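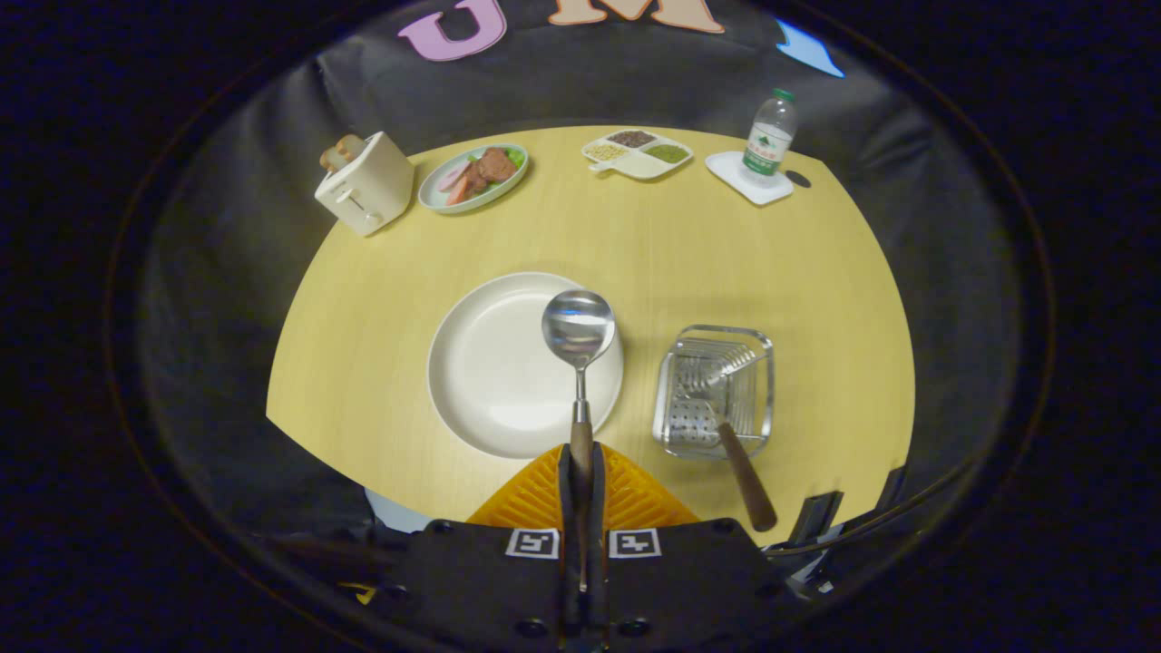 I spent most of Monday evening going through the kitchen utensils, a job I had put off since we moved to Drornadcombe. The old apartment had four drawers. The new one has two, and one of them won't open all the way because the oven handle is in front of it.

My rule for the evening was that anything with a long handle had to live outside the drawer. Ladles are the worst for this. The bowl sticks up, the drawer catches on it, and then you're standing there with a butter knife trying to push it down through a half-inch gap. Ours has a steel bowl and a wooden handle, and it's a good ladle, so it wasn't going anywhere. It needed a place to stand.

For years I kept everything in a ceramic crock that had been my aunt's. It looked nice and held a lot, but you couldn't see what was at the bottom, and what was at the bottom was usually crumbs and a rubber band. I've moved over to a clear glass holder, rectangular, with a perforated metal insert. You can see right away when it needs washing. The insert lifts out, so I rinse it separately and let it dry on the rack.

The one drawback is the long handles. The slotted one with the brown handle leans out over the side. I tried turning it around and it leaned the other way. If I put the ladle in the opposite corner the two more or less balance, but then there isn't much room for anything else. A taller holder would fix it. Bright had one for $46, and I'm not spending $46 on a thing to put spoons in. I'll keep looking.

Plates were the other half of the job. I went through the stack and kept the wide-rimmed white ones with the shallow middle. They do for pasta, for rice with something on it, and for anything with a little sauce. They are no good for soup, and I've stopped pretending. Soup goes in bowls, bowls go on the lower shelf, and the ladle stands next to the stove where I can reach it with my left hand. The oval plate with the green rim stays too. It's the right size for meat and a few vegetables for one person, and it fits in the microwave without hitting the sides.

I also kept the divided dish. Takeshi Ikeda gave me a hard time about it when he came over in March – he says it's what you serve a four-year-old – but I use it more than he would think. Grains in one part, beans or peas in another, and nothing runs together. When I'm putting leftovers out for lunch it saves me getting out three small bowls and washing three small bowls.

What went in the donation box: two spatulas with melted edges (those should have gone in the trash, and later did), a pasta fork, a garlic press I never got along with, and the crock. I felt bad about the crock for a day. My sister took it in the end and has it by her back door with umbrellas in it.

The whole thing took 40 minutes for the utensils and another 30 for the plates, including wiping out the cabinet. The second drawer still doesn't open all the way. I'm going to see if the landlord will let me swap the oven handle for a flatter one, and if he won't, that drawer will be for dish towels.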